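# El montaje de sobremesas merece una mesa mejor

La torre de sobremesa sigue siendo el equipo más agradecido de reparar y, al mismo tiempo, el peor atendido por el mobiliario de taller. Se discute mucho de pastas térmicas, de pulseras antiestáticas y de destornilladores dinamométricos. De la superficie donde se apoya el chasis se habla poco, y condiciona casi todo lo demás.

Mi posición es la siguiente: el chasis debe trabajarse tumbado, sobre una superficie ranurada y con las piezas sueltas en alojamientos propios. La costumbre de montar en vertical procede del escritorio del usuario, donde la torre está de pie porque así ocupa menos. En el taller ese argumento no se aplica. Con la placa en posición vertical, el disipador cuelga de sus anclajes durante el apriete, los módulos de memoria se insertan empujando de lado y cualquier tornillo que se suelta acaba debajo de la fuente.

Tumbada la caja, la placa queda en horizontal y la fuerza de inserción es perpendicular a la mesa. El par aplicado al marco del zócalo se reparte mejor, y la palanca de retención se acciona con la muñeca en posición neutra. Quien pasa la jornada abriendo equipos nota la diferencia en el codo antes que en el resultado.
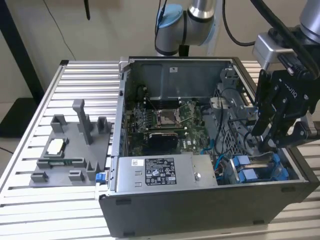
*Torre abierta sobre perfil de aluminio ranurado, con el zócalo de la CPU vacío. A la izquierda, útil impreso en 3D para piezas.*

La segunda cuestión es el tablero. El de madera barnizada es barato y no raya la pintura, pero no ofrece puntos de fijación: cada tope hay que atornillarlo y cada cambio de formato deja agujeros. El perfil de aluminio ranurado admite topes deslizantes, escuadras y bases intercambiables. Su inconveniente es conocido. Un tornillo M3 entra en la ranura y hay que sacarlo con imán si es de acero, o con pinza si no lo es. En Praltotby trabajamos con una mesa Gramik de ranura ancha y tardamos 2 semanas en acostumbrarnos a no dejar tornillería fuera de su bandeja. También conviene recordar que el aluminio desnudo conduce: una placa fuera del chasis se apoya en material disipativo, nunca directamente sobre el perfil.

La tercera cuestión, y la más discutible, es el útil de piezas. Hay quien defiende la bandeja magnética de toda la vida. Sirve para tornillos. Para un procesador, un módulo de memoria o una tarjeta pequeña prefiero una base impresa con bloques de posicionado y huecos a medida. Obliga a dejar cada pieza en la misma orientación y permite detectar de un vistazo una ausencia. Las plantillas de Vovero cumplen, aunque su catálogo envejece deprisa; las que diseña Ertürk ajustan mejor y cuestan 30 euros más. Imprimirlas en el propio taller es razonable si se controla la contracción del material y se admite que la primera versión irá a la basura.

Se me objeta que todo esto es excesivo para ampliar memoria. De acuerdo. Para una intervención de 12 minutos basta una manta disipativa y luz suficiente. El razonamiento cambia cuando hay que retirar el procesador, soltar la fuente o vaciar la jaula de discos — ahí el desorden se acumula con cada pieza extraída, y la mesa improvisada sale cara.

Queda el asunto de la altura. La nuestra está fijada para trabajar de pie, con el borde superior del chasis tumbado por debajo del codo. Quien trabaje sentado tendrá que bajarla y volver a medir.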